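Foro Casa y Orden > Recibidor y entrada > Zapatero abierto o cerrado para un recibidor estrecho

Kalliopi_G
Registrada: agosto
Mensajes: 19

Buenas a todos! Llevo dos semanas dándole vueltas y ya no me aclaro yo sola. Tengo un recibidor que es prácticamente un pasillo, y ahora mismo los zapatos viven en el suelo, amontonados detrás de la puerta, con lo que cada vez que abro arrastro una zapatilla. Somos tres en casa y uno de los tres calza un 46, para que os hagáis una idea.

Dudo entre un zapatero de esos cerrados, de puertas que vuelcan (tengo visto el Satau, blanco) y una estantería abierta de baldas de madera con los laterales de metal negro. El cerrado queda más limpio a la vista, pero me da miedo que no quepan las botas. El abierto me gusta muchísimo más, eso sí, me veo limpiando polvo todos los días.

Qué tenéis vosotros? Y si tenéis el abierto, qué ponéis en la balda de arriba? Porque mi madre dice que zapatos arriba jamás.

dumitrescu_s
Mensajes: 400

Cerrado, sin dudarlo. Tuve abierto en el piso anterior y aquello parecía un puesto del rastro. Por muy bonito que sea el mueble, lo que se ve son los zapatos, y los zapatos de diario son feos, qué le vamos a hacer. Ahora tengo un Satau de tres puertas y la entrada parece otra.

Lo de las botas es verdad, no entran. Las guardo en el armario del dormitorio.

NatasaM
Mensajes: 10

Pues yo discrepo totalmente con Stojan, lo siento! Los cerrados de puerta abatible los he tenido y los he sufrido. Metes un zapato mojado, cierras, y a los dos días abres y te quieres morir del olor. En el abierto todo se airea y además ves lo que tienes. Yo descubrí que tenía dos pares de deportivas casi iguales cuando pasé todo al abierto, imagina.

Para el polvo, paso un paño cuando barro y ya está, no es ningún drama.

dumitrescu_s

Mojados no se meten en ningún mueble, mujer. Se dejan secar en el felpudo y luego se guardan.

NatasaM

En tu casa será. En la mía llegan dos niños del cole lloviendo y lo que pillan lo meten donde pillan. El felpudo ni lo miran.

Softic_B
Mensajes: 20

Me meto en la conversación porque monté uno de laterales metálicos hace poco y tengo cosas que decir del montaje, que de eso casi no se habla. El mío es un Nolletti. Venía con los tornillos en una bolsa sin separar por medidas y yo, listo de mí, usé los largos donde iban los cortos. Tuve que desmontar una balda entera. Consejo: poned todos los tornillos a medio apretar, colocad el mueble de pie en su sitio, y entonces apretad del todo. Si aprietas desde el principio, los laterales se te quedan torcidos y cojea.

Y si el suelo no está a nivel (el mío no lo está, edificio viejo), unos tacos de fieltro debajo de la pata corta y a correr.

Kalliopi, mide también el rodapié. El mueble te va a quedar un dedo separado de la pared y en un pasillo estrecho ese dedo se nota.

Kalliopi_G

Ay, lo del rodapié no se me había ocurrido, gracias!! Acabo de medir y el mío sobresale bastante. De momento voy perdiendo la fe en el cerrado, porque la puerta al volcarse me come medio pasillo. Stojan, a ti no te pasa?

dumitrescu_s

Mi entrada es más ancha, también te lo digo. En un pasillo muy justo a lo mejor te molesta. Pero el desorden a la vista te va a molestar más, ya me contarás.

NatasaM

Qué cabezota jajaja

Kalliopi_G

Y lo de la balda de arriba? Que nadie me contesta a eso y es casi lo que más me interesa. Mi madre insiste en que ahí van las llaves y un cuenco, y que los zapatos por encima de la rodilla son una guarrada.

BStan
Mensajes: 400

Te contesto yo, que lo tengo escrito casi todo. Hace poco puse en mi blog una entrada sobre el zapatero de casa y os la pego en lugar de repetirme. Comentad lo que queráis, pero sed buenos con mi prosa.

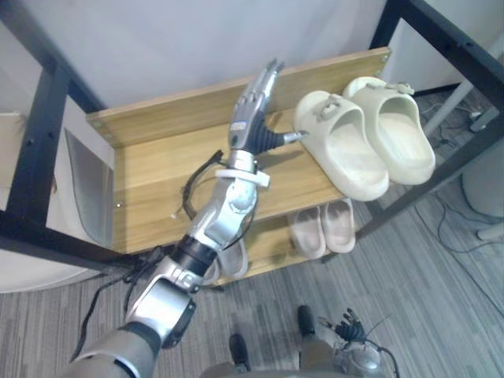 Por Blagoje Stan | 16/05/2025 | Archivado en: Recibidor

La balda de arriba la dejo para las zapatillas de estar por casa. Son unas color crema, abiertas, de suela gorda y tira ancha con una especie de hebillita, y van siempre a la derecha, con la puntera hacia la pared. Así llego, me descalzo, estiro la mano y las tengo. Ni me agacho, y a mi espalda le parece estupendo.

El resto de esa balda procuro no llenarlo. Me costó lo mío, porque una superficie libre junto a la puerta es un imán: cartas, mascarillas viejas, el tique de la compra, un destornillador que lleva allí desde el verano. Ahora todo eso va a una caja Cinder que tengo en el mueble del pasillo y la vacío cuando ya no cierra.

De este zapatero me gusta el borde levantado que tiene la balda por detrás. Parece una tontería, pero al empujar el calzado hacia el fondo hace tope antes de llegar a la pared. Con la pared blanca se agradece, que en el mueble anterior tenía una fila de marcas de suela que no se iban ni frotando. Las maderas son de un tono claro y los laterales negros, de metal, con sus barras en diagonal. Los tornillos y los agujeros quedan a la vista y a mí no me molestan, aunque entiendo que haya a quien sí.

Mantenimiento, poco: paño húmedo bien escurrido, secar después, y una vuelta de llave a los tornillos cuando empieza a bailar.

NatasaM

Me encanta!! Y las zapatillas de casa arriba lo veo lógico, si no pisan la calle están limpias. Kalliopi, díselo a tu madre de mi parte.

dumitrescu_s

Reconozco que con un solo par encima queda bien. La prueba de fuego es con los zapatos de toda la familia, Blagoje, que nos conocemos. Enseña enteras las baldas de abajo.

BStan

Las de abajo, enteras, no se enseñan en horario infantil.

Softic_B

Ese borde trasero el mío no lo trae y lo echo de menos. Le acabé poniendo un listón atornillado por detrás, diez minutos de trabajo. Si alguien compra uno sin borde, que sepa que se apaña fácil. Taladrad antes un agujerito fino para que no se abra la madera.

Una pregunta, la hebilla de esas zapatillas es de metal? A mí me rayaron una balda unas sandalias de mi mujer por llevar la hebilla suelta.

BStan

Pues las dejo siempre con la suela abajo, así que la hebilla no toca la madera. Rayas de momento ninguna.

Kalliopi_G

Vale, decidido, abierto! Le he enseñado la entrada a mi madre y ha dicho «bueno, si son las de casa...», que viniendo de ella es una ovación. Estoy entre el Nolletti de Borislav y uno de Taşdemir que tiene una balda más. Borislav, caben botas de caña media entre balda y balda en el tuyo?

Softic_B

Tumbadas sí. De pie solo en la de arriba del todo, y ahí ya sabes lo que opina tu madre.

Kalliopi_G

Jajajaja. Pues tumbadas. Este finde mido otra vez con el rodapié incluido y lo pido. Ya os contaré qué tal el montaje, y si me sobran tornillos vengo a llorar aquí.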